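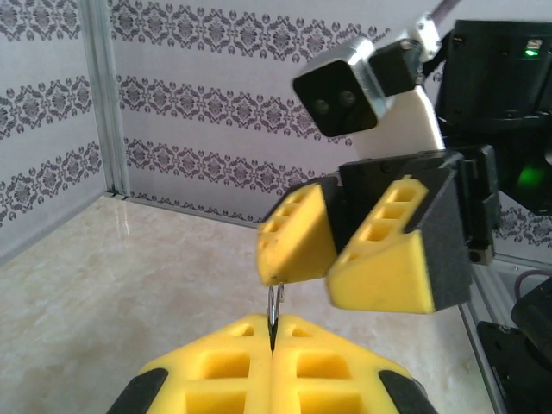
양팔 핸드오버 제어 소프트웨어 개발 과제 중간 진행 보고
보고 기간: 9월~11월
제출: Hamine 조작소프트웨어팀
수신: Lonum 연구지원부

1. 요약

이번 기간의 주된 작업은 얇은 소형 부품을 한쪽 그리퍼에서 다른 쪽 그리퍼로 넘기는 동작의 계획기와 접촉 판정 모듈을 다시 작성하는 것이었습니다. 계획기 개편은 완료되어 현재 시험 셀에서 상시 사용 중입니다. 접촉 판정 모듈은 기능 구현은 끝났으나 금속 고리류에서 오판정이 남아 있어 완료로 보고하지 않습니다. 손목 카메라 인식부는 예정보다 한 달 늦어졌고, 사유와 조정안은 4항과 6항에 적었습니다. 예산 변경 요청은 없습니다.

2. 지난 보고 이후 변경된 전제

착수 당시에는 대상 부품을 모두 두께가 있는 블록형으로 가정했습니다. 8월 협의에서 Lonum 측이 가는 철사형 고리를 대상에 추가해 달라고 요청했고, 이를 반영해 요구사항 문서를 개정했습니다. 고리는 잡을 수 있는 면이 좁고, 주는 쪽 손가락이 하단을 물고 있으면 받는 쪽이 접근할 수 있는 부분이 상단 곡선뿐입니다. 기존 계획기는 물체 중심을 기준으로 접근 자세를 뽑았기 때문에 고리에서는 두 그리퍼의 손가락이 서로 간섭하는 자세가 자주 나왔습니다. 개편 범위가 당초보다 커진 것은 이 때문입니다.

3. 동작 계획기

접근 자세 후보를 물체 중심이 아니라 노출된 윤곽에서 생성하도록 바꾸었습니다. 주는 쪽 손가락이 차지하는 부피를 먼저 제외하고, 남은 윤곽 위에서 받는 쪽 손가락의 벌림 폭과 기울기를 함께 탐색합니다. 한 번의 요청에 후보를 최대 700개까지 만들고, 팔 전체의 자체 충돌 검사를 통과한 후보만 점수를 매깁니다.

충돌 모델도 손보았습니다. 발포재 손가락은 눌리면 모양이 변하는데 이전 모델은 이를 강체로 취급했습니다. 그 결과 실제로는 문제없이 닿을 수 있는 자세가 충돌로 분류되어 버려졌습니다. 새 모델은 손가락 바깥층을 별도 영역으로 두고 얕은 겹침을 허용합니다. 허용 깊이는 설정 파일에서 손가락 종류별로 지정합니다. 카메라 하우징과 브래킷은 계속 강체로 두었습니다.

탐색 제한 시간은 후보 생성과 검사를 합쳐 5초입니다. 제한 시간 안에 해가 없으면 받는 쪽 팔은 대기 자세를 유지하고 주는 쪽 손목을 30도 돌린 뒤 다시 시도합니다. 재시도도 실패하면 작업을 중단하고 운영자에게 알립니다. 예전처럼 마지막으로 성공한 경로를 재사용하는 동작은 삭제했습니다. 부품 자세가 조금만 달라도 위험할 수 있다는 내부 검토 의견에 따른 것입니다.

4. 인식부

손목 카메라 영상에서 고리 윤곽을 추출하는 모듈은 Katiyar의 깊이 추정 라이브러리를 이용합니다. 반사가 강한 금속 표면에서는 깊이값이 비는 구간이 생겨, 컬러 영상의 윤곽선과 양쪽 카메라의 상대 위치를 함께 써서 보완하고 있습니다. 이 방식은 두 팔 사이의 보정 오차에 민감합니다. 10월에 보정 절차를 고쳐, 시험을 시작할 때마다 짧은 점검 동작을 수행하고 오차가 기준을 넘으면 시험이 시작되지 않도록 했습니다.

배경 처리도 시간이 걸렸습니다. 시험 셀 벽면에는 무늬가 있는 벽지를 쓰고 있으며, 초기 버전은 무늬의 곡선을 고리 윤곽으로 잘못 잡는 경우가 있었습니다. 그리퍼 끝 주변만 관심 영역으로 한정하고, 팔의 관절값으로 계산한 손가락 위치와 맞지 않는 윤곽은 버리도록 수정했습니다. 이 수정으로 인식부 일정이 밀렸습니다.

5. 접촉 판정

받는 쪽이 부품을 확실히 물었는지 판정한 다음에야 주는 쪽이 손가락을 엽니다. 판정에는 그리퍼 모터 전류, 손가락 간격, 짧은 당김 동작에서 나오는 관절 토크 변화를 사용합니다. 블록형 부품에서는 안정적이지만 고리에서는 당김에 대한 반응이 약해 잡음과 구분하기 어렵습니다. 현재는 판정이 애매하면 무조건 놓지 않는 쪽으로 처리합니다. 부품 낙하는 줄지만 작업이 멈추는 일이 늘어나므로 최종안으로 보지는 않습니다.

손가락 간격 신호는 발포재가 눌린 정도에 따라 값이 흔들립니다. 손가락을 교체할 때마다 기준값을 다시 잡는 도구를 만들었고, 사용법을 저장소 문서에 추가했습니다.

6. 도구와 시험 환경

시험 기록은 Kastitwood 로그 뷰어에서 열 수 있는 형식으로 통일했습니다. 두 손목 카메라의 영상과 관절값, 계획기 상태, 판정 결과를 같은 시간축에서 볼 수 있습니다. 실패 구간만 잘라 시뮬레이터에서 재생하는 스크립트도 추가했습니다. 카메라 영상과 관절값의 시각이 어긋나던 문제는 드라이버에서 수신 시각 대신 촬영 시각을 기록하게 하여 해결했습니다.

인식부 지연에 따라 통합 시험은 12월에서 1월로 옮기고자 합니다. 최종 산출물 제출 시점은 그대로입니다.

7. 다음 기간 계획

- 고리용 접촉 판정에 영상 정보를 추가하고 기존 방식과 비교
- 부품 6종에 대한 통합 시험 수행
- 계획기 설정 항목 정리 및 운영자용 문서 초안 작성
- 중단 후 복귀 절차 구현. 현재는 운영자가 수동으로 팔을 대기 자세로 돌려야 함

8. 협의 요청 사항

통합 시험에 쓸 고리의 규격을 확정해 주시기 바랍니다. 선 굵기에 따라 판정 기준을 따로 잡아야 하므로 12월 중에는 회신이 필요합니다. 아울러 판정이 애매할 때의 기본 동작을 정지로 둘지, 한 차례 다시 잡기로 둘지에 대한 Lonum 측 의견을 요청드립니다.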